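2019-02-12
Pickup room takes, Sowa set

Started with the head camera at Wostetbridge, parcel room only. Target for this site is 100 usable takes of hand work around the shelves: picking a parcel off the floor, putting it on a shelf, moving it from shelf to desk. We have 10 so far that I would keep. The whole Sowa set stands at 771 clips, almost all of them from kitchens, so the parcel clips are badly needed.

Sleeves rolled up past the forearm for every take. In the October batch from Enon the cuffs hid the wrists and the hand tracker lost them over and over.

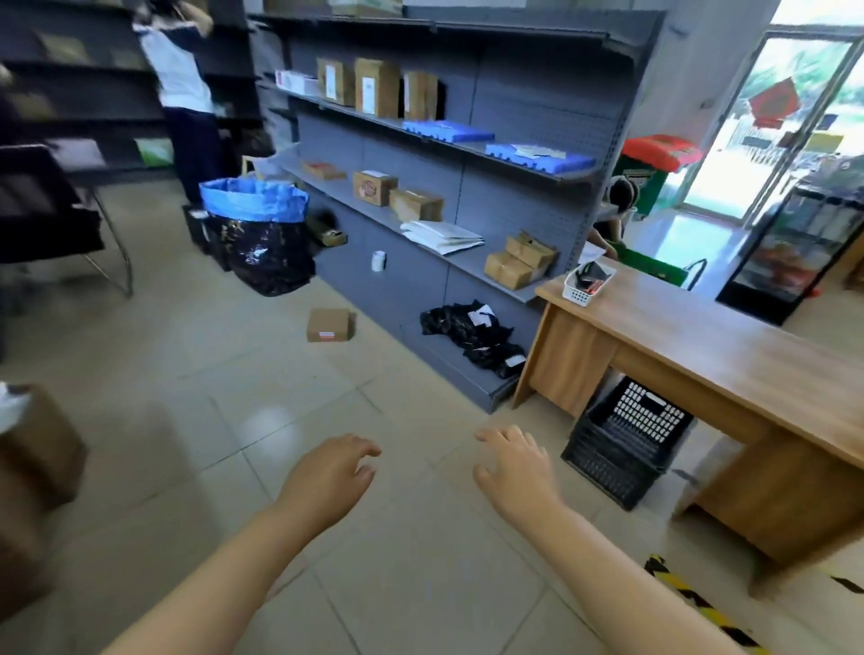 Each take starts with both hands out in front and open, held for 5 seconds, then the reach. The hold gives the tracker a clean start and makes it easy to cut the clips later. I forgot it twice and threw those takes out.

Other people keep working in the room while we record. I left them in. Prarngate asked for normal rooms, and the model should learn to ignore someone walking past. Faces get blurred before anything leaves our disk.

Problems:
- Glare. Floor tiles have a slight sheen and the glass door lets in a lot of daylight. Locked exposure after the third take, better.
- Soft mailers and black plastic bags. Labelers can't agree where one bag ends and the next begins. For now label a heap as one object — ask Enon if they did the same.
- Low shelf. When I bend down the hands drop out of view. Tilt the camera mount down a notch and try again.

Next: floor to second shelf, small boxes only, left hand then right. Charge both batteries first.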